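Dubey Kitchen Chores: data card

Version 2, September 2018
Maintained by Neema Koech and Salim Mbwambo, Gakbridge

Summary

Dubey Kitchen Chores is a set of 800 recorded attempts at small kitchen jobs by a single robot arm with a two-finger gripper. We put it together to get a fair idea of which chores an arm can do today and which ones still need a person.

What is in it

There are three groups of tasks: wiping a counter, moving dishes to a rack, and working inside a bowl with a hand tool. Each attempt has wrist camera video, joint positions, gripper opening and a result label. The labels are pass, partial and fail. Stella Mutiso wrote the rules for them and they are in labels.txt.

How it was collected

An operator drove the arm by hand controller for the whole set. There are no self-driven runs in this version. Mwangi Magesa and Mwajuma Ogola did most of the driving, and their styles differ enough that you may want to split by operator.

Where things stand

Dishes to the rack is close to usable if the dishes are all one kind. Wiping is fine on flat surfaces and poor near edges. Bowl work is the hardest group. The gripper can hold a tool well enough, but a light bowl slides when pushed, and small bits stuck to curved metal are easy to miss. A person does the same job without looking - we are a long way from that.

Known problems

- Shiny metal confuses depth estimates. Use color only for the bowl group.
- The tool and fingers hide a good part of the wrist view.
- Some partial labels from March were given under the older rules and have not been redone.
- Force readings are missing for the bowl group.

Use

Free for research and teaching. Please don't use the pass rate as a claim about any product. Send label fixes to Neema.
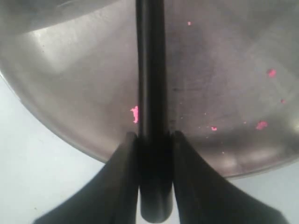

Bowl group, wrist camera: black rod in the gripper, steel bowl with pink specks.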